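Bilteseo Pantry Jars, the 30-piece set: do you need them?
Reviewed by Sânziana Dinu
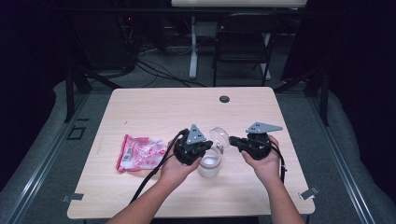
I have been suspicious of matching pantry jars for as long as people have been telling me to buy them. Flour already comes in something. So does rice. The pitch is that if you move it all into clear containers you will waste less food and cook more, and I have never seen much proof of either. But my pantry has moths every other summer, and after the last batch I threw out enough oatmeal and cornmeal to make me angry, so in March I bought the Bilteseo set with my own money and have been living with it since.

The set is fifteen jars and fifteen lids. They call that 30 pieces, which tells you something about how the box was written. If you're comparing it with the Kivthorpe set on the same shelf, check whether theirs counts lids too. It does not, so the smaller number on the Kivthorpe box is a better deal than it looks.

You get three sizes. The large ones are meant for flour and cereal, the middle ones for rice and beans, and the small ones for spices, nuts, candy, the end of a bag of something. I wish the split were different. There are seven small jars and only three large, and I don't know a single household that has seven tiny amounts of things and three big ones. We ran out of large jars before we got to the sugar.

And the large jar is not large enough. A five-pound bag of all-purpose flour does not fit. It nearly fits, and that's worse, because you end up with a jar full to the brim that you can't get a measuring cup into, plus a rolled-up bag with a cup and a half of flour sitting behind it. I had exactly this situation before I bought anything, except it was one bag and not a bag and a jar. Marino makes a tall canister that does hold the whole bag. It is ugly, and it's what I would buy for flour.

Now the lids, since that is what you are paying for. Each one has a soft gasket around the inside and closes with a good firm push. I did the test everybody does, which is to fill a jar with water, turn it over above the sink and shake it. Fourteen of them held. One of the small ones dripped, and after I took the gasket out and put it back in it held too. So far so good. What the water test doesn't tell you is how the gasket behaves after it has been washed a lot, and the instructions want you to pull it out and dry it separately every single time. I did that for two weeks. Then I stopped, like anybody would, and by the end of the next month two of the lids had a musty smell that I had to get rid of with baking soda. The gaskets also hold on to flavors. The cumin jar will be a cumin jar until it dies.

Opening them is harder than I would like. My mother has arthritis in both thumbs and she gave up on the middle size completely. If anyone in your house has trouble with their grip, try one in a store first. The Dalter jars with the wide screw tops are less pretty and she can open all of them.

Staleness was the thing I cared about most, so I did try to be fair here. I bought two boxes of the same crackers on the same trip, put one sleeve in a Bilteseo jar, and left a sleeve from the other box folded over and clipped with a clothespin. I tried both every few days. For the first week I could not tell them apart. After that the clothespin crackers went soft and the ones in the jar didn't, and they were still fine when I got bored and ate them. Brown sugar stayed loose too. Coffee was a wash. I tasted it against the bag it came in and could not pick a winner, and my husband confidently picked the bag.

As for moths, I haven't seen one. I also haven't been through a full summer with the jars, so I am not going to sit here and tell you they work. Moth eggs often come home in the grain, and a tight lid only keeps that problem to one jar. Freezing new flour for a few days costs you nothing and I'd do that first.

Did I waste less food? A little, I think. Seeing the lentils did make me cook the lentils. On the other hand, I threw away the packaging for some barley and then had no idea how long to cook it or when it expired. The set comes with a sheet of labels for names and no space at all for a date. I use masking tape now, which rather spoils the look they are selling.

A word about the look. On the box all the jars are full to the same height and lined up on a white shelf. Mine are not. Half of them are at the awkward low point where there's too little to use and too much to toss, and the shelf is brown. They do stack well, two high. Three high made me nervous with kids in the kitchen.

I paid 65 dollars. A week later the same store had it at 60, and I would guess it goes lower around the holidays. The listing had 3,575 reviews when I ordered, nearly all of them glowing, and most of the ones I read had been written within days of the box arriving. Everyone loves a pantry on the day they organize it. I'd put more trust in the handful of people who came back six months later, and those were mostly complaining about gaskets.

You can buy replacement gaskets, by the way, but only as a full pack of all three sizes, and shipping is extra. I wrote to the company to ask if they'd sell me just the small ones. They answered quickly and politely and the answer was no.

If you already save glass jars from pasta sauce and pickles, you have most of this for free, and the lids are easier on the thumbs. If your crackers go soft and it bothers you, buy two or three of the middle size on their own (they do sell them singly, at the bottom of the product page) and skip the set. I am keeping mine, mainly because the box is long gone and I've written on everything.

Three stars. It would be three and a half if the flour fit.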